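Small Containers, Kept in Pairs
A gallery from the Tredell pantry pages

I have kept small jars and bottles for more than five years, and for most of this time I kept them badly. They stood in a deep cupboard, one behind the other, and I bought the same thing again and again without seeing that I already had it at home. In August I emptied the cupboard and began again with trays. This page collects what I learned about small containers, and the pictures show a few of them more closely than one usually looks at them.

My idea is simple. Things which are the same stand side by side, and things which are tall stand at the back. In our family we use two of almost everything: one is open and one is waiting. When the open one is finished, the waiting one takes its place and I write the name on the shopping list. My sister has used this method in her small restaurant kitchen, Dikix, for much longer than I have, and I took it from her without any changes.

For the cupboard I prefer shallow trays with a rim. A deep box hides the labels and I have to lift out each thing to know what it is. A rim of two centimeters is enough for me, because my containers do not fall when I pull the tray forward slowly. If you pull quickly, please choose a higher one.

In rows, with space between

A white tray, shallow, with rounded corners and dividers that go across it. At the back are the tall pale cylinders, and the one on the right shows its shiny silver top. Small dark bottles with yellow labels stand in the middle row, and the short wide jars with grayish lids are in front. Each kind stands left and right, and the middle of each row is left free. I like this free space very much – the hand can go in without touching the neighbor.

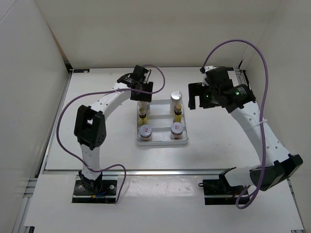
From the lid side

With short jars I mostly see the lid, so I began to care about lids. A matte lid keeps a pencil mark and a paper sticker well. A glossy lid looks nicer, but it shows each fingerprint, and a sticker leaves glue on it that I must take off with oil. On the wide jars from Lekon I write the month directly on the lid with a grease pencil and wipe it away later with a dry cloth.

The next picture shows a cylinder with a dark and glossy lid, seen very steeply, so that the lid looks much larger than the base. Behind the rim, through the side, one can see light beige and pinkish grains with small round clumps. A blue label goes around the cylinder farther toward the base. 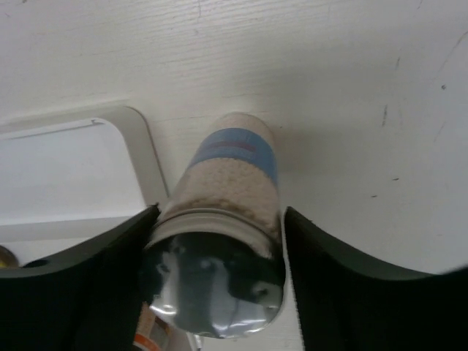 Photo: Doğukan Oral, October 25, 2020. Courtesy of Hrubý Kitchen Notes.

A side that one can look through is for me the most useful thing on a container. I see how much is left and I see the condition of what is inside, also when the label is turned away. Small clumps do not worry me. Many ground and grainy things make them after some time in the kitchen, and I press them with the back of a dry spoon. Hard clumps that do not break are another matter, and then I smell the jar and decide.

How I put labels

I leave the printed label on the container if it has one. For years I removed all of them and put my own, everything in the same handwriting, and it was beautiful for one week. After that I did not remember which brand I had liked, and the date was gone too. Now I add only one narrow strip of paper near the base with the month of opening. On dark bottles I use white paper, on pale ones I use brown paper.

About measuring the shelf

My shelf is 405 millimeters deep, and this strange number made me return the first trays that I ordered. Please measure from the back wall to the inside of the door, and measure at the bottom and also at the top. My door has a hinge that takes away some space, and I noticed it only when the door did not close.

Cleaning the trays

I take everything out, wash the tray with warm water and a little dish soap, and let it dry standing on its side. The corners next to the dividers need a soft brush. I use an old toothbrush, which lives in a glass under the sink. The containers I only wipe, with the lid closed, and the thread of the lid I wipe separately when something has fallen in it.

Some readers of the Tredell pages have asked where the oil bottles go. They do not go in a tray of this kind. Mine stand in a metal pan near the stove, on kitchen paper, and I change the paper when it gets spots. Flour and rice are in the lower cupboard in larger boxes, and I will write about them on a separate page when I have sorted that cupboard as well.

If you have pictures of your own trays, you can send them to me through the contact form. Please write the inside size of the tray in your message, as this is what other readers ask first.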